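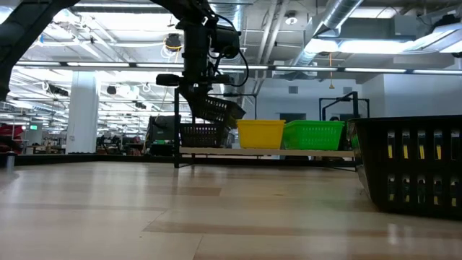

Ticket 206: plastic baskets won't nest, shelf getting crowded
Status: open, waiting on supplier
Site: Skincombe, sorting room

Hi all, me again with the basket saga! We've got the mixed colours going on the light wood shelf now (black, yellow and green in a row) and they look really cheerful, but the stacking is driving me up the wall. The black ones are my main headache. Drop one into another and it goes in crooked, then it either perches on the rim or jams so hard I need both hands and a knee to get it out again.

What I've tried so far:

Turned the top basket end for end. A bit better with the older black ones, no change with the batch from Lilley.

Wiped the rims down with dish soap and let them dry. Slid in nicely, then jammed worse than before — wouldn't recommend.

Kept to one colour per stack. The yellow ones with the solid sides behave beautifully. The green ones with the grid pattern are fine up to three high and then start to lean.

Measured the rims with the tape from the drawer. One black basket is 351 mm on the long side and the next is a few millimetres over, so I reckon we've got two moulds mixed together under the one order code.

The big black basket with the two rows of slots is a different size altogether and I'm leaving it on the table for now. Please don't try to nest anything in it!

Update, Sunday: Arruda wrote back and asked for the code moulded into the base. I found one on the yellow but couldn't make out anything on the blacks, even with a torch. They'll swap the odd ones if we can sort them into two piles first. We ordered 200, so that's my afternoon gone.

Still to do: mark the slightly longer ones with a dab of paint, and ask Parkora if their shelf dividers come any deeper.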